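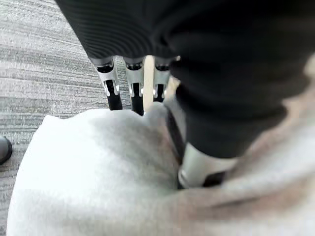
Método Seixas para manipulação de tecidos com mão de vários dedos: avaliação depois de doze semanas de uso

Escrevo esta avaliação porque encontrei poucos textos em português sobre o método Seixas, e quase todos repetem o resumo do artigo. Eu trabalho com manipulação de objetos moles desde que cheguei a Portugal, e o português não é a minha primeira língua, portanto peço paciência com alguma frase menos natural.

O que é avaliado aqui é o pacote completo: o código de treino, o modelo já treinado e o protocolo de recolha de demonstrações. O pacote é distribuído pela Kisalport, que vende também o suporte técnico à parte. Nós usámos sem suporte.

A ideia do método

A maioria dos trabalhos que conheço sobre tecidos usa uma câmara fixa por cima da mesa e uma garra de dois dedos. O Seixas faz duas escolhas diferentes. A política recebe a imagem de uma câmara pequena no pulso, e a previsão da ação é dividida em duas partes: uma rede decide quando existe contacto com o pano, outra decide como fechar os dedos depois desse contacto. Os autores chamam à primeira "porta de contacto". O nome não me agrada muito, mas a ideia é boa e é fácil de isolar nas experiências.

Para um tecido isto faz sentido. Uma caixa não muda de forma quando o polegar chega um pouco cedo. Um pano dobrado faz uma prega, a prega entra entre os dedos, e a partir daí a pega já é outra.

Instalação e treino

A instalação levou uma tarde, mais uma manhã que perdi com a calibração da mão. A documentação supõe que os zeros das juntas são guardados em graus, e o nosso controlador guarda em radianos. O erro não produz nenhum aviso, só uma mão que fecha de maneira estranha. O Valter Serrano encontrou o problema na segunda leitura do ficheiro de configuração.

O modelo que vem no pacote não funcionou bem com a nossa mão, o que eu já esperava. Recolhemos 800 demonstrações por teleoperação, divididas entre a Mafalda Simões, o Valter e eu, com panos brancos, mantas e toalhas. O treino final demorou 43 horas numa única placa gráfica, sem interrupções. Gostei que o programa guarde o estado do otimizador por defeito, porque noutros pacotes já perdi dias inteiros com isto.

Resultados

Comparámos com a nossa política anterior, que é uma rede única sem a separação do contacto, treinada com as mesmas demonstrações. A tarefa era pegar numa camada de tecido, levantar e pousar numa zona marcada.

Com tecido liso e bem esticado, a diferença foi pequena. Eu não mudaria de método só por isso. Com tecido amontoado a diferença foi clara a favor do Seixas: a mão espera mais antes de fechar e apanha menos vezes duas camadas juntas. O caso mais difícil continua a ser quando dois tecidos se encontram e a ponta do polegar fica na linha entre eles. Nesta situação a porta de contacto abre cedo, e os dedos fecham sobre o tecido errado. Repetimos este teste em fevereiro com a versão nova do código e melhorou um pouco, mas não desapareceu.

Outra fraqueza é a própria câmara do pulso. Quando a mão está perto do pano, a cobertura da palma ocupa uma parte grande da imagem, e o polegar fica facilmente desfocado. O artigo fala deste assunto em duas linhas. Na minha opinião merecia uma secção, sobretudo porque no estudo de ablação os autores retiram a câmara externa, mas nunca testam o contrário. A Mafalda fez esse teste por nós: com as duas câmaras o sucesso nos tecidos amontoados subiu, com um custo de treino que achei aceitável.

Sobre a reprodução dos números publicados, tenho de ser cuidadoso. A nossa mão é diferente, os nossos panos são diferentes, e ficámos abaixo dos valores do artigo em todas as categorias. A ordem entre os métodos, porém, foi a mesma. Para mim isto vale mais – um valor absoluto depende muito do laboratório.

Comparação com o Munix

Usei o Munix durante o ano passado. É mais simples de instalar e a documentação é melhor escrita. Para objetos rígidos continuo a preferir o Munix. Para tecidos, o Seixas fica à frente com a condição de haver tempo para recolher demonstrações próprias. Com menos de metade das nossas, o resultado foi fraco e instável entre sementes.

A quem recomendo

A um grupo que já tem teleoperação montada e uma mão com polegar independente, recomendo. A quem tem só uma garra paralela, não vejo muito interesse, a porta de contacto traz pouco neste caso.

Dou 4 em 5. Tirei um ponto pela documentação da calibração e pela falta de análise da oclusão. Se alguém conseguiu treinar a porta de contacto com sinal de força nos dedos, gostava de saber com que frequência de amostragem, porque a nossa tentativa não convergiu.

Adelino Sequeira, 31 de março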